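The Work Beside the Sink: How One Residence Rethought Its Shared Kitchens

Gustport House opened its shared kitchens to residents in October, after a renovation that replaced the cabinets, the counters and the sinks on every floor. The building has 53 apartments. Most have a small refrigerator and a hot plate of their own, and the larger kitchens are intended for proper meals and for the washing up that follows them.

The management office expected questions about stoves. It received more about counters. Residents wished to know where a used bowl should wait when the sink was occupied, whether dishes could be left to dry overnight, and how much of the surface beside the basin any one household might claim. The office answered the first inquiries one at a time and then, in a notice dated January 17, 2021, set out a common practice for all floors.

The notice is short. It asks that dishes be brought to the left side of the sink, that small items be gathered in a bowl, and that the bowl be carried on a plate. Spoons and chopsticks are to travel together. The plate catches drips, and a single trip brings everything a person has used at one meal.

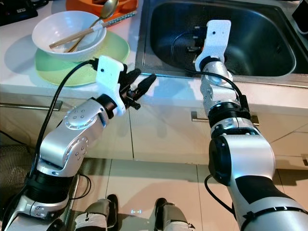 A bowl with chopsticks and a spoon, set on a light green plate to the left of the stainless steel sink.

The arrangement owes something to the counters themselves. The previous surfaces were dark and showed very little, and crumbs could remain behind the canisters for a week. The new ones are white. Clifford Gagnon, who manages the building, chose the color over the objections of two residents who considered it impractical. He maintains that a surface which shows a spill will be wiped, and the cleaning log for the first weeks supports him to some degree. Complaints of sticky counters fell. Complaints of stained counters, chiefly from tea and turmeric, rose by a smaller amount.

The budget for tableware was modest. Gustport House spent $2,158 on dishes, trays and utensils for all of its kitchens, and a further $265 on mats, brushes and dish racks. The principal supplier was Mamarano, a restaurant wholesaler that had been closing out several lines. Plain white pieces made up most of the order. Colored ones were added in small numbers so that a resident could tell at a glance which dishes were meant for serving and which for carrying.

In practice the distinction has been observed loosely. The green pieces are used for nearly everything, including fruit, bread and the resting of hot spoons. Orange was chosen for the pieces that stay at the back of the counter and hold utensils between uses, and these have kept to their purpose rather better.

Plates have required the most discussion. A dinner plate is the largest thing that most residents wash by hand, and it is the piece most often chipped. Nearly all of the damage recorded since the opening has been to rims, which strike the faucet or the edge of the basin when a plate is turned over. The revised guidance asks residents to hold a plate upright by its edge, with both hands, and to look over the back as well as the front before putting it away. Food caught on the underside of one plate is passed to the face of the next when they are stacked. 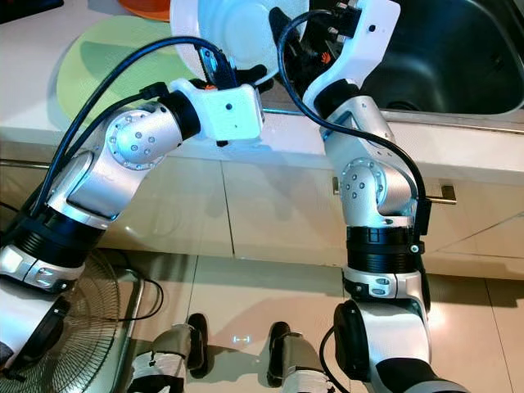 A plain white plate is held nearly upright, its back turned outward.

Stacking has its own rules, which vary by floor. On the third, plates go directly into the cabinet under the counter once they have been dried with a cloth. On the fourth, residents prefer to leave them in the rack until evening. The office has declined to settle the matter. It asks only that no rack remain in place after ten at night, when the counters are wiped from end to end.

Chopsticks presented a difficulty that had not been foreseen. The building supplied 100 pairs of light wooden ones. Within weeks, single sticks began to collect in the utensil trays, parted from their mates, and residents who owned patterned pairs found them mixed with the house supply. The solution adopted was a simple one. A pair is kept in the bowl in which it was used until both the bowl and the sticks are ready to be washed, and the sticks are washed first. They are not to be soaked. Wood that stands in water swells and roughens, and a rough pair is soon thrown out.

The same bowl generally holds the spoon. Metal and wood are separated at the faucet and dried apart, the spoon lying flat and the chopsticks standing with their tips upward. Residents who eat late may leave the bowl on its plate until morning, provided that the contents have been scraped out and the plate stands clear of the sink's edge.
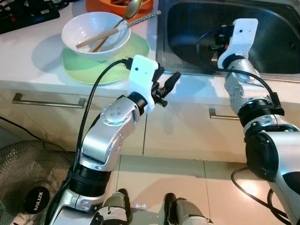
Mfinanga, writing in the residents' newsletter, took issue with that allowance. A bowl left until morning, the letter argued, becomes a bowl left until noon, and the person who comes in at six to make porridge has to work around it. The letter proposed that anything brought to the counter be washed by whoever brought it before leaving the room, with an exception for illness. It also asked for a second brush with a longer handle.

The office granted the brush. The proposed rule was put to the residents of each floor and adopted on two of them, while the remaining floors kept the overnight allowance as written.

Attention has since turned to the space between the plate and the sink. The front edge of the counter is where most people stand, and it is also where a plate is most easily caught by a sleeve. An early draft of the guidance recommended setting dishes down as close to the basin as possible. This was withdrawn after several pieces were knocked in. The present version asks for a hand's width between the rim of any plate and the sink, and for the front edge to be left free while someone is washing. 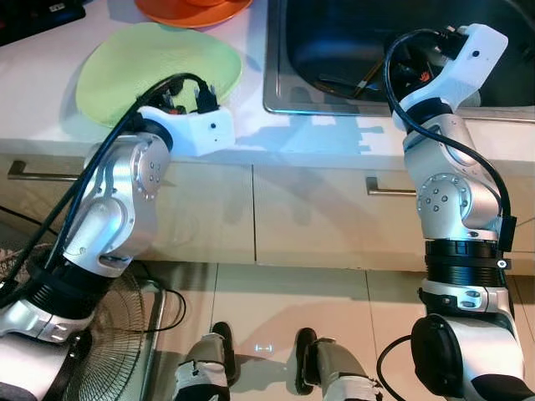 The pale green plate on the kitchen counter, with the stainless steel sink to its right.

The sinks are deeper than those they replaced. A deep basin contains splashing and will take a stockpot, but it is also dim toward the bottom, and small spoons are easily overlooked there. Residents are asked to run a hand along the floor of the basin before draining it. Erkik, the contractor responsible for the cabinets and plumbing, has quoted for a light to be mounted above each sink, and the office will consider the expense with the next annual budget.

Other items await the same review. The cabinet handles, which are horizontal and made of metal, have been popular with residents who hang dish towels from them, although the towels get in the way of the doors. Hooks on the side wall have been suggested. A request for a third size of bowl, between the rice bowl and the soup bowl, has been received from the fourth floor and forwarded to the supplier.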